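Roxana Barbu has been building a robot arm in a shared workshop since February. She calls it Drevano, after the street she grew up on, and most of the parts came secondhand. "I set myself a limit of 300 euros," she says. "I went over it on the motors alone."

The arm has 6 joints. The wrist gave her the most trouble, and she printed the bracket for it 14 times before the screws lined up.
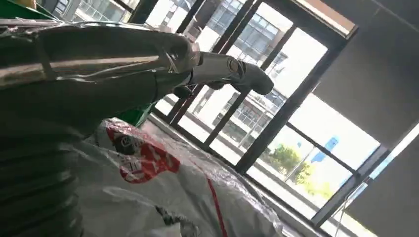 Saqib Hashmi, who shares the workbench, wrote the control software. "The first version shook whenever it slowed down," he says. "We had one number wrong in the settings – it took us two evenings to find it."

Barbu wants to rebuild the base next. "It's heavier than it needs to be," she says. "I already have the aluminum for it."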